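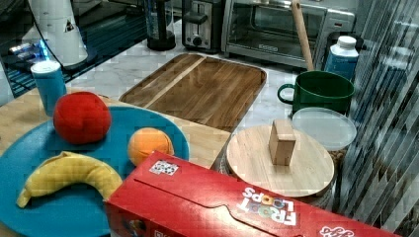
Blue plate with the play fruit on it, Froot Loops box on its side next to it.

Tuesday, late afternoon. Spent most of today on the breakfast corner for the pretend-play kit and I'm happier with it than I was last week! The fruit is staying. Manee Khamphan made a case for hard plastic (easier to wipe down, she's right about that), but I like how the soft stuff sits on a plate, and the banana is my favorite thing in the whole kit. The bumpy texture gives small hands something to hold on to.

Still arguing with myself about the orange. Next to the red one it looks kind of small, and Stepan Yurchenko picked it up and asked if it was a tangerine. Fine, maybe it's a tangerine. I've put it on the list as "orange, small" and we can fight about it later.

Plate: keeping the teal. I wanted white to start with, but the yellow and red look so good on the blue that I've dropped that idea. Petek order 3537 has the spare plates on it, five of them, and Tassanee Wiriya is chasing the delivery date.

Cereal box – a real one is great for pouring games but the cardboard won't last. Ideas so far: stuff it with folded newspaper, tape the flap, cover the corners with clear film. Paweena Paisan thinks the film will peel. I'll do one box each way and leave them both out where people can mess with them.

To do before the next session:
wash test on the fruit, cold, in a mesh bag
ask Nigel Kettle if the Lureck bins fit under the counter
find the other cups
budget line is 627 and I haven't added the cups to it yet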